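Textilpflege und Haushaltsorganisation
Begleitskript zur vierten Einheit: Falten, Legen, Lagern
Stand: 2025-01-20

Vorbemerkung

Zum Falten von Kleidung gibt es erstaunlich viel Ratgeberliteratur und erstaunlich wenig Belege. Dieses Skript fasst zusammen, was wir in der Einheit besprechen, und markiert die Stellen, an denen ich der üblichen Lehre nicht folge. Wer das anders sieht, bringt bitte Argumente mit und möglichst auch ein T-Shirt.

1. Was Falten leisten soll

In den Lehrbüchern stehen meist drei Zwecke nebeneinander: Platz sparen, Knitter vermeiden, Übersicht schaffen. Sie werden behandelt, als ließen sie sich gleichzeitig erreichen. Das ist zweifelhaft. Ein sehr klein gelegtes Teil hat mehr Bruchkanten als ein großzügig gelegtes, und jede Kante ist eine mögliche Knitterstelle. Wer auf Übersicht faltet, also jedes Teil einzeln sichtbar aufstellt, braucht häufig mehr Schubladenfläche als jemand, der stapelt.

Für jede Aufgabe ist deshalb vorher festzulegen, welcher Zweck Vorrang hat. In einer Wohngruppe mit gemeinsamem Wäscheschrank ist es fast immer die Zuordnung: Das Teil muss bei der richtigen Person ankommen. Im Einzelhaushalt mit kleinem Schrank ist es der Platz. Bei Oberhemden ist es die Glätte, und da wäre zu fragen, ob man sie überhaupt legen sollte.

2. Die gängigen Verfahren

Drittelfaltung. Das Teil liegt mit der Vorderseite nach unten, beide Seiten werden zur Mitte geschlagen, die Ärmel zurückgelegt, danach wird von unten nach oben gefaltet. Leicht zu vermitteln, auch ohne Hilfsmittel gleichmäßig auszuführen.

Halbfaltung. Einmal längs, Ärmel auf Ärmel, dann quer. Schnell, aber mit einer Bruchkante mitten über der Brust. Bei Arbeitskleidung belanglos, bei Aufdrucken auf Dauer ungünstig.

Faltung mit Schablone. Das Brett von Naltance, das im Übungsraum hängt, liefert ein einheitliches Maß. Mehr sollte man ihm nicht zuschreiben. Die Behauptung, es spare Zeit, stimmt nur, wenn viele Teile derselben Größe hintereinander kommen. In gemischter Haushaltswäsche geht der Vorteil beim Umlegen und Ausrichten wieder verloren.

Griff-und-Schwung-Faltung. Bekannt aus kurzen Filmen, sehr elegant — und für den Unterricht ungeeignet. Sie setzt einen festen, glatten Stoff und einige Übung voraus. Ich zeige sie einmal, geprüft wird sie nicht.

3. Die Unterlage 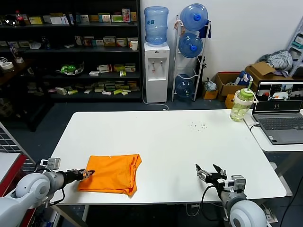 Die Faltfläche wird in den meisten Anleitungen mit einem Halbsatz erledigt, dabei hängt vom Untergrund mehr ab als von der Reihenfolge der Schläge. Auf Bett oder Sofa gibt der Untergrund nach, und die Kante wandert beim Streichen mit. Eine harte, glatte Platte ist besser, hat aber eigene Tücken: Leichter Jersey rutscht darauf, wenn man mit der flachen Hand zu schnell zieht. Auch sieht man auf einer weißen Platte, was man sonst übersehen würde. Die dunklen Krümel in der Mitte des Tisches gehören weggewischt, bevor der orangefarbene Stoff dorthin gezogen wird, und der grüne Trinkbecher mit Strohhalm hat auf einer Faltfläche nichts zu suchen, Deckel hin oder her. Man kann das pedantisch finden. Ein Fleck auf frisch gewaschener Wäsche bedeutet allerdings einen zweiten Waschgang, und der kostet mehr als ein Handgriff mit dem Lappen.

Zur Tischhöhe: Die oft genannte Regel, die Platte solle auf Höhe des Handgelenks liegen, habe ich nie begründet gefunden. Probieren Sie es aus. Wer nach 30 Teilen den Rücken spürt, arbeitet zu tief.

4. Knitter und was man dagegen tun kann

Das Ausstreichen vor dem ersten Schlag ist der einzige Arbeitsschritt, dessen Wirkung ich in jeder Übungsgruppe wiedersehe. Ein Rechteck, das außen ordentlich aussieht, kann innen einen verdrehten Ärmel enthalten. Unruhige Ränder oder eine angehobene Ecke sind ein Anlass nachzusehen, beweisen aber noch keinen Fehler. Bei dickerem Stoff steht die letzte Lage fast immer etwas auf. Es genügt, das Teil einmal aufzuschlagen und die Innenlage zu prüfen.

Nicht überzeugt hat mich der Rat, jedes Teil nach dem Legen zu beschweren. Im Stapel besorgt das die Schwerkraft.

Sprühmittel zur Glättung, etwa das von Falier, behandeln wir in der Einheit zum Bügeln. Vorab nur dies: Wer feuchte Fasern faltet und in den Schrank legt, hat am Ende Knitter und womöglich einen muffigen Schrank.

5. Etiketten und Zuordnung

Im Wohnheim Multstead wird nach Nackenetikett sortiert. Die Teile werden so gelegt, dass der Ausschnitt nach vorn zeigt und das Etikett lesbar bleibt. Das Verfahren ist vernünftig, solange die Etiketten vorhanden und beschriftet sind. Bei der letzten Durchsicht im April waren von 300 Teilen 61 nicht zuzuordnen. Mit einer anderen Falttechnik hätte sich daran nichts geändert, mit einem Wäschestift schon. Ich erwähne das, weil Faltsysteme gern als Lösung für Probleme verkauft werden, die weiter vorn im Ablauf entstehen.

6. Lagerung

Stehend oder liegend? Für das Stehen spricht, dass man ein Teil entnimmt, ohne die anderen anzuheben. Dagegen spricht, dass die Reihe umfällt, sobald die Schublade halb leer ist. Einsätze wie die von Hao beheben das teilweise, müssen aber zur Schublade passen. Vor dem Kauf also messen, und zwar innen.

Aufgaben bis zur nächsten Einheit

Falten Sie dasselbe T-Shirt auf zwei verschiedenen Unterlagen nach demselben Verfahren und notieren Sie die Unterschiede.

Lassen Sie ein gelegtes Teil über Nacht im Stapel und eines daneben einzeln liegen. Vergleichen Sie die Bruchkanten.

Suchen Sie in einem Ratgeber Ihrer Wahl eine Aussage zum Falten, die ohne Begründung auskommt, und überprüfen Sie sie praktisch. Eine halbe Seite reicht.

Für den Leistungsnachweis sind 80 Punkte zu erreichen. Die schriftlichen Notizen zählen mit, auch wenn das Ergebnis lautet, dass kein Unterschied erkennbar war.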